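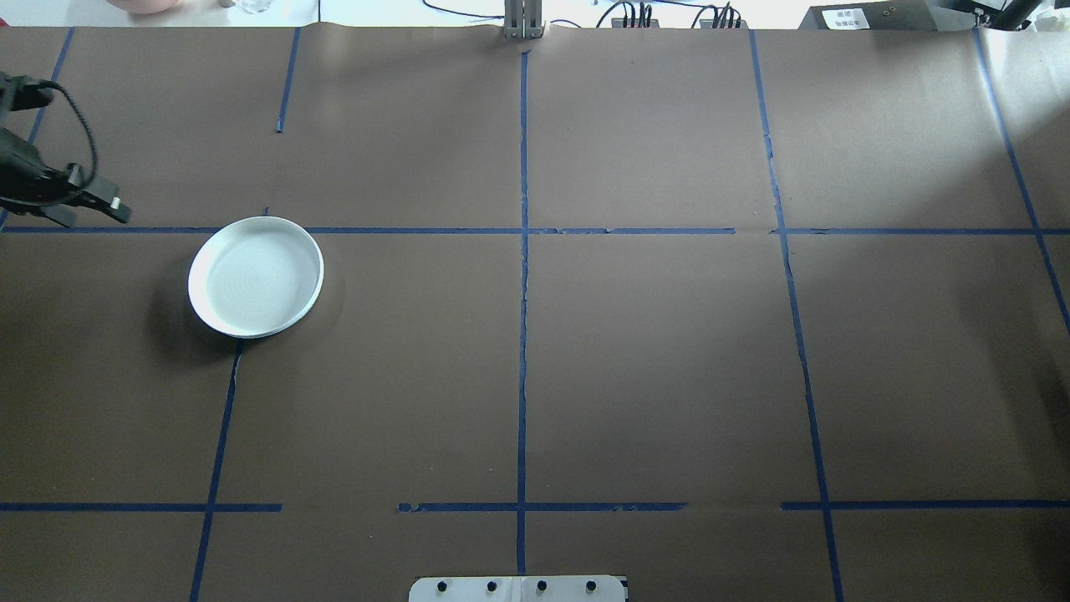
2. Work surface and layout

Authors: Nisreen Srour, Marek Kubíček
April 2022

2.1 Surface

The table was covered in brown paper before any marking was done. Paper was preferred to a cloth, as it lies flat and the tape can be lifted and moved. Lines were set out in blue tape, first the centre line, then the long horizontals, then the remaining uprights. The paper measured 1220 mm along its long side.

The side lines slant outwards. Our first drawing from February had them parallel to the centre line, and that drawing should no longer be used. Several of the horizontals are broken by gaps. A gap is not a boundary: for naming the cells, each line is read as if it ran on to the next piece.

2.2 Placing the plates

The plates are round and shallow with a raised rim. Positions are given by the centre of the plate, not by the rim -- a plate often lies across a line, and the rim then falls in two cells at once. Rows are filled from the left.

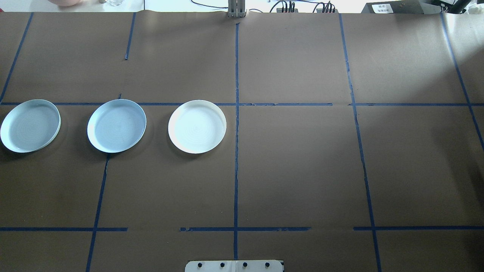

Figure 2. Row of three plates on the left half of the table, right half clear.

The two plates on the left have a bluish tint and the third is a warmer white. Colour was not used as a variable. Spacing within a row was judged by eye and checked afterwards with a ruler; the target gap was roughly 9 cm.

2.3 Remaining faults

The tape is ragged in places along the lower row and should be replaced before the next set of layouts. Light is also uneven across the paper, and plate shadows make the rim hard to read when measuring from the side. Gerd Görtz has suggested measuring from directly above, and this will be tried in section 4.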